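Clearing a bedroom before you sand the floor

Parquet can be sanded and recoated by a careful beginner, but the result depends a lot on how well the room is emptied first. Allow a full day for a bedroom of 20 square metres, and start by 6 in the morning if you want to vacuum before dark.

Take small things out before you touch the furniture. Bottles, fruit, chargers and anything else that rolls should go into a basket or tub and leave the room. Bedside cabinets come next, drawers out first. Lift them - dragging leaves grooves that a fine paper won't remove.

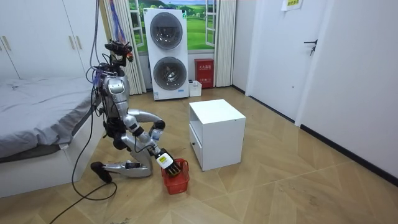
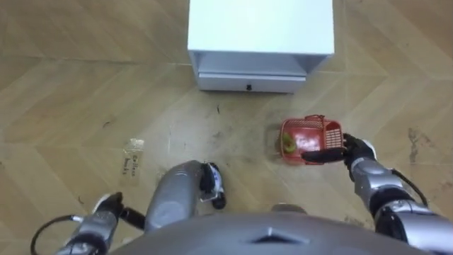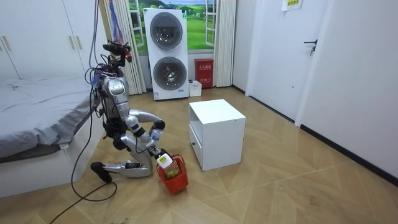
Strip the bed, stand the mattress in the hall and take the frame apart. Tape the bolts to the slats. If the frame won't come apart, you can sand half the room at a time, but the join will show in a darker stain.

Next, check the floor for nails and loose blocks. Punch nails 3 mm below the surface. Glue loose blocks with a parquet adhesive (we use Huslow) and leave them overnight under a weight.

Seal the doorway with plastic sheeting and cover the power points and vents. Vacuum twice, then run your hand along the skirting boards for grit.

Hire shops will usually supply 40, 60 and 100 grit belts. On herringbone, begin with the 60 and sand at an angle to the blocks. Save the 100 for the last pass, and change the belt as soon as it stops cutting.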